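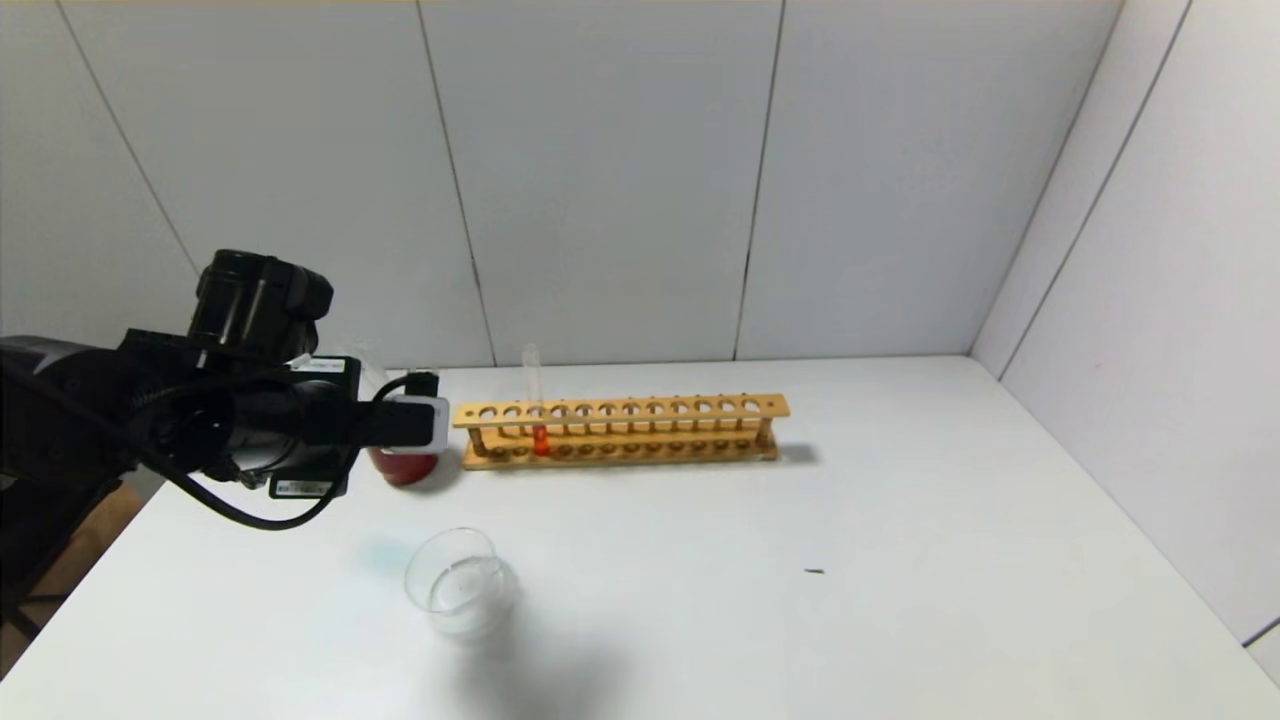

Adi Subramaniam wrote in to ask why the shared laundry room bill went up when the machines are the same ones as last year. Fair question, and we got it enough times that it goes first.

Search the Help Pages
Enter keyword
Go

Print this page | E-mail this page

Prukberg Laundry Room — Frequently Asked Questions
Updated Nov 2, 2024

Why did the price go up?
Water. The building's water rate changed in October and the per-load price follows it. Machines are the same, yes. Dryers did not go up.

How do I pay?
Laundry card only. No coins since the changeover. Cards come from the dispenser by the mailboxes, 5 dollars for the card itself, not refundable. Load it with whatever you like up to 200 dollars. Bills have to be fairly flat or it spits them out.

My card says "read error."
Wipe the strip with a dry cloth and try again. Still nothing — try another washer. If it fails on two machines it's the card. Drop it in the office slot in an envelope with your name and unit number. We move the balance to a new one, no charge. Takes a few days.

I lost my card. Can I get the balance back?
Only if you registered it. Registration form is in the office. Unregistered cards are like cash, sorry.

What are the hours?
7 am to 11 pm. Last wash should go in by 9:30 so the dryer is done before the door locks. The door does lock by itself. If your clothes are in there after 11 they are in there till morning, please don't call the emergency line for this.

Can I reserve a machine?
No. There was a sign-up sheet once, it caused more arguments than it fixed.

Somebody took my clothes out of the washer.
Allowed, if the cycle has been over for 15 minutes. They go on the folding shelf, not the floor. Not allowed to move somebody's wet things into a dryer, even to be nice. People have sweaters.

Which washer is best for comforters?
The big front loader at the far end. The top loaders will take a twin comforter but they go off balance and stop mid cycle. King size, honest advice, use the laundromat on Closteck Street.

How much soap?
Less than you think. Two tablespoons of HE liquid for a regular load. Too much suds and the front loaders add extra rinses, then people report that the machine is "stuck." It isn't stuck, it's rinsing.

Can I use pods?
Yes. Put it in the drum first, under the clothes. Not in the drawer, they melt into a lump in there and we have to dig it out.

Can I use bleach?
Liquid, in the bleach compartment only. Run a rinse after, with the lid empty, so the next person's black jeans survive.

Dye?
No dye. Not in any machine, not even cold.

My clothes come out of the dryer still damp.
Clean the lint screen first. Then check you aren't on Delicate, the dial gets bumped. Overfull is the other usual one — half to two thirds full dries faster than packed. If a dryer runs a whole cycle with no heat, hang the Out of Order tag on it (hook by the light switch) and tell the office wich number it is.

There's water on the floor.
Small puddle by a front loader is usually a sock in the door seal. Pull the rubber back and look. If it keeps coming, press stop, leave the door shut and call maintenence at ext. 481, any hour. This one IS an emergency.

Why does the hot water run lukewarm some mornings?
Shared boiler, everybody showering. Gets better after 9. A new valve is on order from Presurix, no delivery date yet.

Can my sister / friend / visiting parent do laundry here?
If they're staying with you, sure. Not people who live elsewhere and bring three weeks' worth over.

Pet beds and horse blankets?
Pet beds ok if you shake them out outside first and wipe the drum after. Horse blankets no. Yes, this was asked.

I found something / lost something.
Basket on top of the cabinet. Emptied the first of every month, wearable things go to the donation bin at the Thomas Street entrance. Single socks get pinned to the corkboard for a while and then thrown out.

Do I get a refund if the machine eats my money?
Yes. Fill in a slip with machine number, date, amount. Goes back on your card, not cash.

Question not here?
Leave a note in the office slot. Put your unit number on it, we get a lot with no name and can't anwser those.

Print this page | E-mail this page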